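Three weeks with a camera on my chest

On Monday I passed 300 recordings, and I think it is a good moment to write down what I learned. Some of you asked me what I do in the evenings for Brollora, and my answers at dinner were not very clear.

The work is simple to explain. I wear a small camera at the height of my chest and I do ordinary things with my hands at a table: I open a lid, I put a thing in a box, I turn a page. Each short action is one example. Later a learning system studies many such examples and tries to find out how hands and objects go together. My part is only to make the examples, and to write one sentence for each of them.

The writing is harder than I expected. In the first week I wrote "put it there" and similar things. Wen-hsiung Kao, who checks our sentences, sent back a long list with one remark: where is there? Now I write "put the packet in the tray, label up". It takes more time, but he sends back much less. From my first set he returned 41 sentences, and from the last one only 5.

The second lesson was about speed. I am a quick person in the kitchen, and my hands were often out of the picture before the action was finished. Hok-lam Leung gave me the advice to count to two before I touch the object and again after I let it go. I felt foolish for one evening. Then it became a habit, and now I do it also when I am making tea without the camera.

The third thing is the body. When I lean forward, the camera leans too, and then I record mostly the table and not my work. I have put a cushion behind my back – a small change, but it helped more than the expensive strap.

All our group together has 3,798 examples at this moment, and 1,401 of them are actions with two hands. These are the ones we need most, because it is natural to do everything with the right hand if you do not think about it. I try to hold with the left and open with the right, and on the next day I change.

For choosing objects I have no fixed system, only a few preferences. I like to mix hard things with soft ones, and things which keep their shape with things which do not. A jar with a screw lid is easy to name and easy to grip. A soft toy or a piece of rope is different every time you put it down, and I must think before I write the sentence. Clear plastic is my favourite difficulty, as with the food box with the light blue lid, where the blue of the table comes through the sides. I want to do more with such boxes in March, and also more pages, for which my notebook is very suitable. If you have done this kind of work with paper, please write to me how you name the corners of a page. 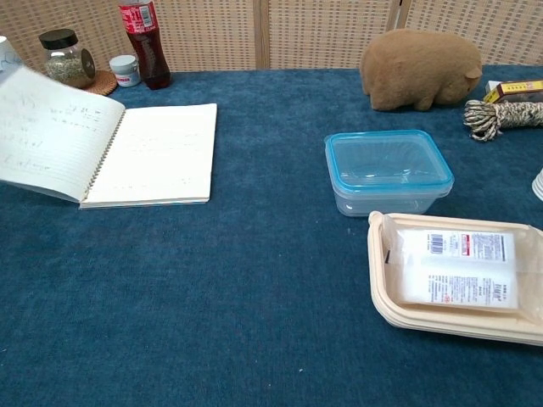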